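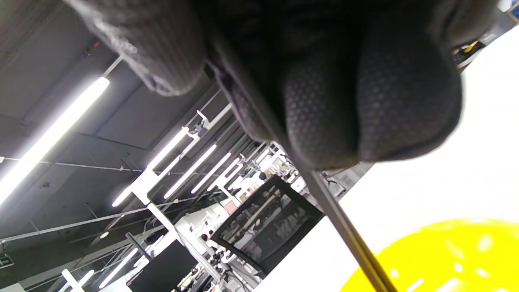 Yellow bowls, one teal plate and the great lunch table question

7 April 2022
By the Chou Lunch Club blogger

I have become a person with opinions about bowls. I didn't plan it! It started last August when I moved my lunches from my desk (crumbs in everything, sauce on the mouse mat) to the big white table at Starkisis, and suddenly I could see what I was eating off. It was a sad collection. There was a chipped mug I used for soup, a plastic tub with no lid and a plate with a cartoon pig on it that I've had since uni.

So off I went to Zeltik, which is the homewares place two doors down from the good bakery, and came home with the yellow bowls and a pale teal plate. Forty-six dollars the lot, and I would have paid more for that yellow. It's properly bright, egg-yolk bright, and on a white table it cheers up the whole room. My sister thinks they look like something from a kids' party and she's welcome to eat out of her beige ones.

I was a bit worried about the teal. On the shelf it looked nearly grey, but put it next to the yellow and it goes a lovely soft seaside colour. I tend to put the plate on the left for anything dry and the bowls to the right of it for anything runny, with the chopsticks wherever they end up. Thin ones are my favourite, by the way. The chunky takeaway kind are fine for noodles but hopeless if you're chasing the last little bit of something around the bottom of a bowl, and I'm always chasing the last little bit.

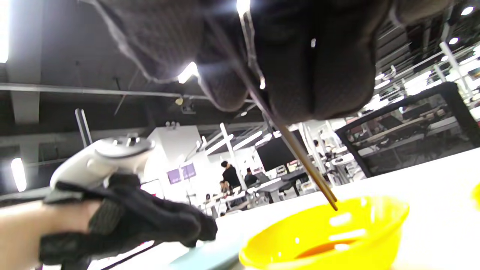
Which brings me to sauce, and how much is too much. My rule for years was to fill the bowl halfway and then feel guilty tipping most of it down the sink. These days I pour a shallow puddle and top it up if I need to. You still get a good dunk, your dumpling doesn't go under and have to be rescued, and there's far less to wash away afterwards. I make mine with soy, rice vinegar, a spoonful of chilli oil and a pinch of sugar, and if I'm feeling fancy I grate in some ginger. If I'm not feeling fancy it's whatever's in the fridge door.

I do like having a bowl each for sauces when there are two of us eating – one mild, one that makes your nose run. Same colour bowls, though, so we've had a couple of accidents. Should I have bought one in another colour? Probably. Am I going to? Well, they did have a green one left when I walked past the other day.

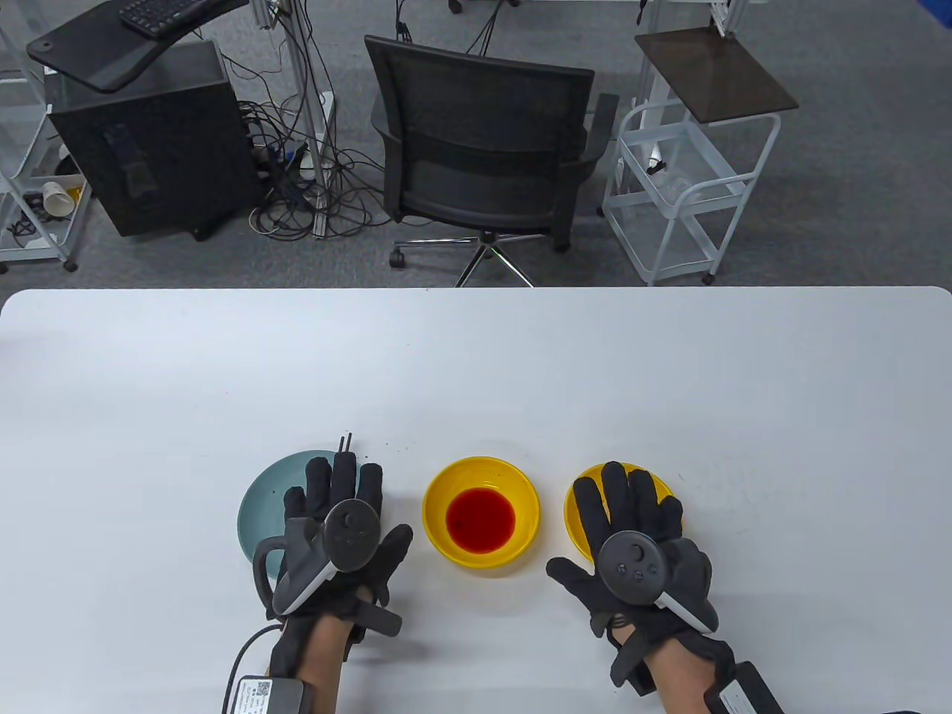 Chou Lunch Club

The thing I love about a white table is also what drives me up the wall. Every crumb shows! A few little dark specks between the dishes and I'm off looking for a cloth. On my old brown desk I could have gone a month without noticing (and I reckon I did). Now I wipe down twice, once when the plates come off and again after I've put everything away and spotted the bits I missed.

I've tried placemats and didn't take to them. They slide, they get sauce on the edges and then you've got a placemat to wash as well. A tray would be smarter, but the only one I own is round and the row of dishes I like won't fit on it. Straight onto the table it is, then, and a cloth within reach.
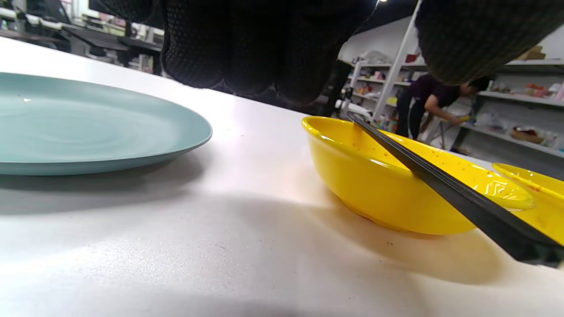 Washing up without losing your mind

Saucy bowls first, that's my advice. Red-orange spots up the inside of a yellow bowl look quite pretty for the length of a lunch and then they set like paint. I swish a bit of cold water round, tip it out, and go in with hot water and a squirt of Prusent (the lemon one, the apple one smells like shampoo). The plate usually only needs a quick once-over. Chopsticks get a proper scrub at the skinny end and go in a jar to dry standing up.

Stack the bowls once they're dry, plate underneath, and they take up hardly any of the shelf. I did put them away damp once and had to twist them apart while swearing under my breath.

Next week I'm having a go at cold sesame noodles, so if you've got a recipe that doesn't need a blender, pop it in the comments. And if you've seen a rectangular tray anywhere in that same teal, please tell me where!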